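FROM THE FLOOR: The Tool Board Stoppage
3/6/19

Regular readers will recall that the tool-hanging station was going to be the easy one. It takes a tool out of the tote, puts it on a hook, and goes back for the next. The Flosamberg visitors had it on their tour sheet under "light demonstration." It has now produced the longest fault report in the building, at 26 pages with the log attached.

The short version, for those who were at lunch: the right arm reached for an empty hook with a tool in its grip, decided it had arrived slightly before it had, and pushed. The Nullura controller is supposed to notice that sort of thing and stop. It did notice. It filed the contact as a warning, code 2480, and went on pushing for another three seconds, which is a long time if you are a plastic hook. The hook came out of the board and left in the direction of the walkway. No one was in the walkway. We would like to claim that was planning.
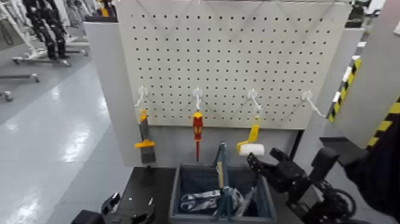 The cause took most of a week to find and will embarrass everyone equally. When the force limits were raised in July for a heavier set of tools, they were raised for both arms and every task, and they were never put back. So an arm hanging up a paintbrush had permission to lean on it as if it were hanging up an anvil. Kurian, who supplied the hooks, have been very gracious about the letter we sent them before we knew this.

The limits are now set per tool, code 2480 is a full stop, and the walkway beside the station stays closed while the arms are live. The station has since run seven full sessions at reduced speed without throwing anything.
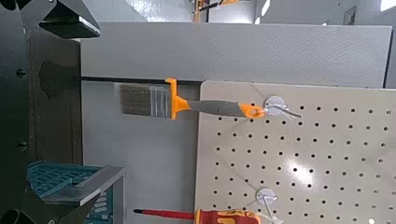
The paintbrush on its hook, as seen from the wrist camera.

Full speed waits on a sign-off from the Irnier office, who have asked for a shorter report. If you see the arm pressing on anything, hit the red button first and write to us second. The reverse order has been tried.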